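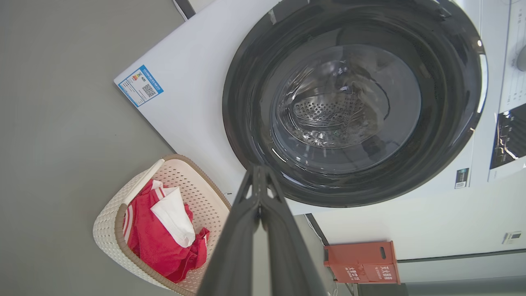
Chepkoech Odera asked that this section open with a warning about speed, as most rejected demonstrations of the door task come from operators who pull the handle faster than the follower arm can track. The speed limits in 4.2 apply to every operator, including those with experience on other Stedari rigs.

4 Demonstrating a laundry loading task

This section covers teaching by remote control with the Stedari hand controllers and the Balard recorder. For hand guiding, where the operator holds the arm itself, see section 5.

4.1 Before you start

1. Place the laundry basket on the floor beside the machine, within reach of the arm. The basket may stand on either side.
2. Close the washing machine door until it latches.
3. Check that the drum is empty and that no program is running.
4. Put one white item on top of the coloured items in the basket. The first grasp of each demonstration is always the white item.
5. Start Balard and select the task file. Check the live wrist view for the door rim and the basket. Both must be visible with the arm in the ready pose.

Note: The door glass is domed and picks up reflections from ceiling lights. Do not change the lighting between demonstrations in the same set. If a light must be switched, close the set and open a new one.

CAUTION: Keep the power cord and hoses out of the arm's path. The controllers give no force feedback on cable contact.

4.2 Recording a demonstration

1. Hold the controller in a relaxed grip and press the clutch. The follower arm does not move until the clutch is held.
2. Bring the closed gripper fingers towards the door rim. Stop short of the glass.
3. Press Record. Wait 2 seconds before moving.
4. Open the door by its edge and swing it clear of the arm. Keep the trigger at a constant squeeze while the door is moving.
5. Move to the basket, grasp the white item and lift it straight up until it clears the basket rim.
6. Carry the item into the drum opening, release it and withdraw along the same line.
7. Repeat for the remaining items.
8. Close the door and press Stop.

The recorder stops by itself after 600 seconds. A recording that ends this way is saved but marked incomplete, and the training export skips it.

CAUTION: Do not press the fingertips against the door glass. If contact occurs, release the clutch, back the arm off with the jog keys and discard the recording.

4.3 Varying the starting position

A policy trained from one basket position will not find the basket when it has been moved. Record 8 demonstrations for each position, then move the basket and record the next group. Include starts on both sides of the door, and turn the wrist so that the machine is not always seen at the same angle.

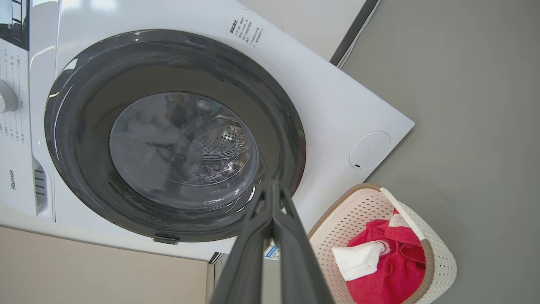 Can a failed grasp be left in the recording?
Leave it in if the operator recovered and finished the task. Mark the recording as "recovery" in Balard so that it can be weighted separately. Discard it if the item fell outside the arm's reach or if anyone touched the laundry by hand.

4.4 Reviewing and saving

1. Open the recording and play it at normal speed.
2. Check the gap counter. Any dropped section in the wrist view fails the recording.
3. Trim idle time at the end. Do not trim the 2 seconds at the start, which are used to align the controller and arm clocks.
4. Enter the operator's name and the basket position, then save.

Note: Local storage holds 2000 recordings. When it is full, Record is greyed out until older files are moved to the Araya server.

If the follower arm lags behind the controller during review, recalibrate as described in section 3 and repeat the set. Report recurring lag to Gadisa Derese with the set number and the recorder log.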